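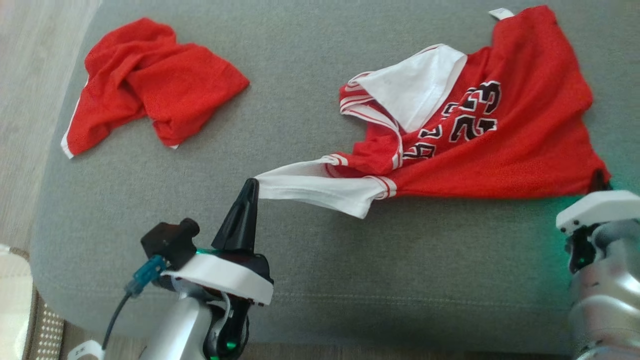

# Why red runs

Of all the complaints that reach a textile testing laboratory, the pink undershirt is the oldest and the least varied. A red item goes into a mixed load, the load comes out tinted, and the red item looks exactly as it did before. The amount of dye needed to do this is very small. A few milligrams released into a full wash drum will put a visible cast on white cotton.

The Bensaid laboratory in Netthorpe has tested household textiles for color loss for most of its working life, and its files are a fair guide to where the problem lies. Of 1,789 dyed samples washed there under the same conditions, 270 left a stain on the white test cloth heavy enough to fail. Reds and deep blues made up most of the failures. Pale shades almost never failed, as there is less dye in them to lose.

## Two ways of holding color

Cotton is usually dyed with one of two families of dye. Direct dyes are drawn into the fiber and stay there by weak attraction. They are cheap, easy to apply and quick to leave again in hot water. Reactive dyes form a chemical bond with the cellulose and, once bonded, hold very well.

The trouble with reactive dyes is the part that never bonds. During dyeing, some of the dye reacts with the water in the bath and loses its ability to attach to the fiber. It sits in the cloth anyway, looking like finished color, until it is rinsed out. If the mill rinses properly, the customer never meets it. If the mill saves a rinse, the customer's first three or four washes do the mill's work.

Deep red calls for a heavy dose of dye, so there is more leftover to remove. The dyehouse at Garitz runs its deepest reds through six rinses, two of them near boiling, and its pastels through three. Each hot rinse costs fuel, water and machine time. On a long order the difference is large, and it explains a good deal of the price gap between two red towels that look the same on the shelf.

Polyester works on another principle. Disperse dyes are driven into the fiber under heat and pressure, and at household temperatures very little of that color comes back out. What does come off is dye left on the surface, which a mill removes with a reducing bath after dyeing. Skip that bath and a polyester item will mark whatever is pressed against it – in a hot dryer, in a packed suitcase, or under an iron.

Blends need both treatments, one after the other. They are where shortcuts are most often taken.
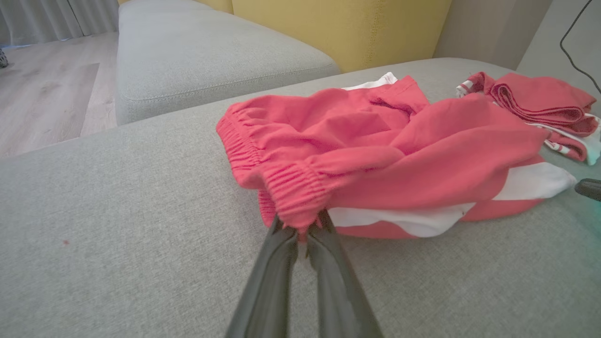 Nylon and elastic yarns add a further complication. Both pick up stray dye readily, so a waistband or a strip of edging may take on color that the main cloth around it refuses. The laboratory's standard test cloth is woven in bands of six fibers for this reason, and the nylon band is usually the first to show a stain.

## Temperature, time and detergent

Bensaid's wash tests begin at 30 degrees Celsius. At that setting, most under-rinsed reactive reds give a slight stain or none. At 80 degrees the same samples stain cotton and nylon heavily within a single cycle. Time matters nearly as much as heat. A load left sitting in its own water after the machine stops will often show more transfer than one that ran hotter and was unloaded at once, with the marks in patches where damp pieces lay together.

Detergent helps in one respect. Several powders sold for colored laundry, Unero among them, leave out bleach and include a polymer that binds loose dye in the water before it can settle on other cloth. The polymer does nothing to keep dye in the garment. It only limits where the dye goes, and it can be overwhelmed by a badly rinsed item.

Vinegar and salt are still widely recommended for setting color at home. In the laboratory's trials neither had a measurable effect on reactive or disperse dyes. Salt pushes dye toward cotton in a dyebath, but at the concentrations used in a kitchen sink it does little, and it forms no bond.

## A test at the sink

A useful check takes five minutes. Wet a hidden seam with hot water and a drop of detergent, press it firmly between two layers of white cotton, and look at the cotton once it has dried. A clear mark means separate washing. Repeat the check after each wash until the cotton stays clean. An item still marking after six washes is probably direct-dyed and will go on bleeding for as long as it is worn.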